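Forum Ullura > Robotique étudiante > Projets de semestre
Sujet : Tenir une tasse penchée, ou le semestre où j'ai cessé de boire du café

f_bahrami
Bonjour à tous. Projet de semestre au club Trerkari, sujet validé par M. Kamel : saisir une tasse par le bord, la soulever, la pencher, la reposer debout. Ma petite sœur sait le faire. Notre bras, on en discute.
Sur les derniers essais, 60 prises au bord, 5 tasses lâchées. Le problème vient après : une fois en l'air, la tasse pivote entre les doigts et l'anse se retrouve n'importe où. Faut-il serrer plus fort ou changer de prise ?

moataz_a
Serre plus fort.

SouadK
Ne serre surtout pas plus fort. Moataz a fêlé deux bols l'an dernier avec ce conseil, il le donne encore avec la même assurance.
Firouzeh, tu peux mettre des vues de la prise ? Sans l'angle de la pince on va tous inventer.

f_bahrami
Voilà, je mets tout à la suite.
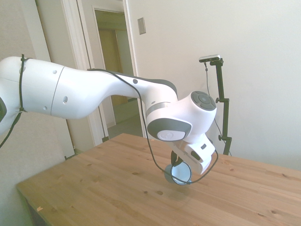
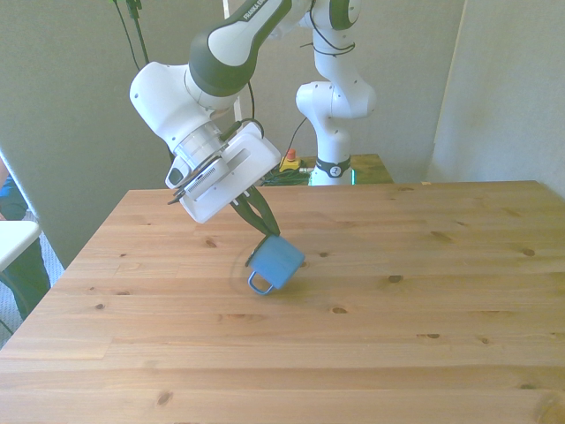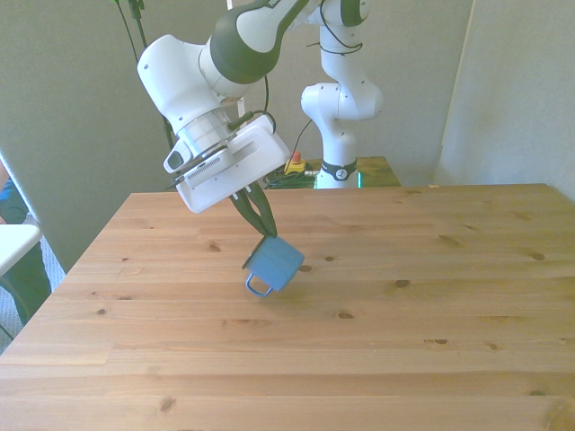 Prise au bord, tasse penchée juste au-dessus de la table. L'anse se voit sur les deux dernières.

SouadK
Merci. Tu pinces le bord avec la pince inclinée, donc tout le poids tire d'un côté et la tasse tourne autour du point de contact. La force n'y changera pas grand-chose. Essaie une approche verticale, doigts de part et d'autre de la paroi, à l'opposé de l'anse. Et tu inclines seulement une fois la tasse levée.

moataz_a
Ou alors des patins en caoutchouc. Trois euros, pas de thèse à écrire.

SouadK
Les patins retardent la rotation, ils ne la suppriment pas. Mais c'est vrai que ça coûte moins cher que tes bols.

loubna_ar
Je me permets, j'ai eu le même sujet au concours Bretidau. J'avais les patins ET la prise verticale, et on est passés à 62 poses correctes sur 74. Le reste, c'était l'estimation de pose qui confondait l'anse avec son ombre. Regarde aussi ton câble sur la première vue, il pend en boucle et passe devant la tasse. Chez nous il accrochait une fois sur dix, et on a accusé le planificateur pendant trois semaines - il était innocent, le pauvre.

f_bahrami
Ah. Le câble, oui. Je l'avais classé dans la décoration.

ashraf.kamel
Je lis ce fil avec intérêt. Je rappelle que le cahier des charges demande une tasse reposée debout, et que « n'importe où » n'est pas une orientation. Le script Tawfik calcule l'angle de l'anse, il est sur le dépôt depuis la rentrée.

moataz_a
Quelqu'un l'a déjà fait tourner, Tawfik ?

ashraf.kamel
Moi.

f_bahrami
Bon. Prise verticale d'abord, câble attaché, patins si Moataz les paie. Je reviens avec des chiffres avant la fin du mois.

moataz_a
Je paie un patin sur deux.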